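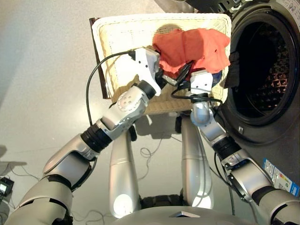

Our project was meant to be about laundry, and for the first month it mostly was. We wanted the robot to load a washing machine from a basket without any help, two arms, two grippers, simple enough (or so we told our supervisor in April!). What we ended up writing up instead was the cables. They run on the outside of the arms and across the top of the basket, and with both grippers down near the red cloth there are loops hanging right where the cloth has to go.

Home | Projects | Team Camside | Reports | Contact

By Siebe Bosman, July 2026

What went wrong

On run 108 the right gripper stopped answering halfway through a lift. The arm carried on, the fingers stayed shut, and I hit the stop button a good bit later than I should have. The log gave fault code 2194, which the Hurum manual lists as "link lost" and nothing more. Thanks, Hurum. 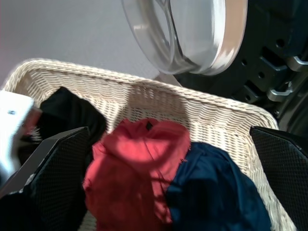 Fig. 2. Wrist camera view, fingers either side of the clothes.

We blamed the software first and lost a week to it. Then I wiggled the plug at the wrist by hand and got the same code straight away — a loose connector, being tugged each time a loop snagged on something.

We use cookies to remember your settings. Accept | Manage

The worrying bit is that a gripper with no link keeps its grip. With a sock, who cares, but the same arms also handle the basket itself, and that's a lot more to have stuck up in the air.
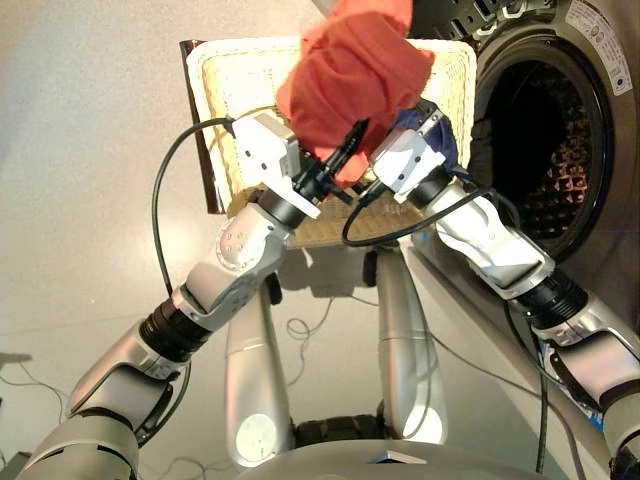 What we changed

Movell sent us a locking connector and we clipped the spare cable back along the forearm. I also added a rule that both arms freeze if either gripper goes quiet. We've done 118 runs since then and had the code once, when I'd forgotten to lock the plug. I still want a proper cable sleeve before the next group takes over.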